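The fragile sticker is not a substitute for packing

5 Sep 2023

I have sold secondhand glass and china by post for 11 years, first through Preltero and now through my own shop, Arnero. In that time I have put a fragile sticker on nearly everything I sent. I still do. But I think small sellers lean on them far too much, and buyers do as well.

A sticker is a request. It asks a stranger with a full van to be a bit more careful with your box than with the others. Some will be. A good deal of sorting is done by belts and chutes, though, and a belt can't read. If the box can't survive a short drop onto a hard floor, it isn't ready to go out, whatever is stuck on the lid.

In August I went back through my records for the year so far. I had sent 187 parcels and had 27 complaints of damage, which is a bad figure and I am not proud of it. Every one of those parcels had a sticker on it. When I looked at the photos buyers sent me, most showed the same fault: too much empty space inside, usually at the corners. I had been reusing boxes that were slightly too big and filling them with whatever paper was to hand. No label could have put that right.

Colent, the courier I use most, charges the same with or without a sticker, so cost isn't an argument against them. A bag of 1000 lasts me a long time. My objection is to what they do to the person packing. You put the sticker on last, it looks official, and you feel the job has been done properly. I have caught myself reaching for one when I should have been opening the box again to add another layer.

Where I do think they earn their keep is at the other end. A neighbour who takes in a parcel will put it on a shelf instead of dropping it by the door. For that, the picture matters more than the word. The red broken glass makes sense in any language, and I buy whichever sort has it printed largest.

They are also fiddly. Peeling the backing off takes two hands, and the waste paper ends up in with the good stickers unless you keep a bin by the table.

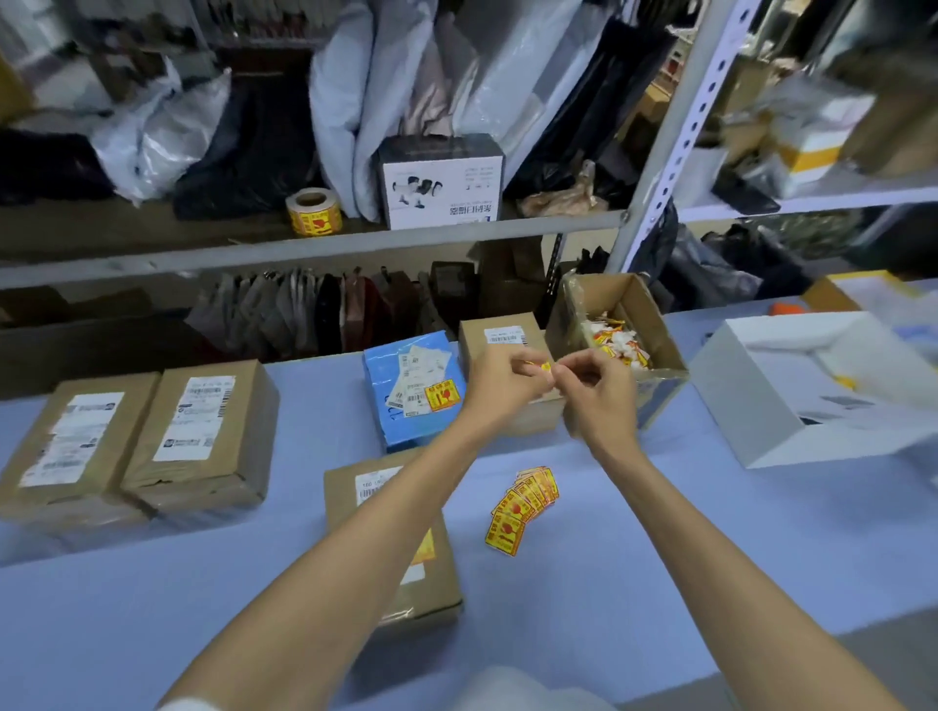

What I would do instead

Buy boxes in three sizes and stop saving odd ones. Tsao do a plain double-walled box that suits me, but any firm's will do. Wrap each piece by itself, fill the corners first, close the flaps and shake it. If anything moves, open it up and start again. Then put the sticker on, next to the address label and not over the barcode.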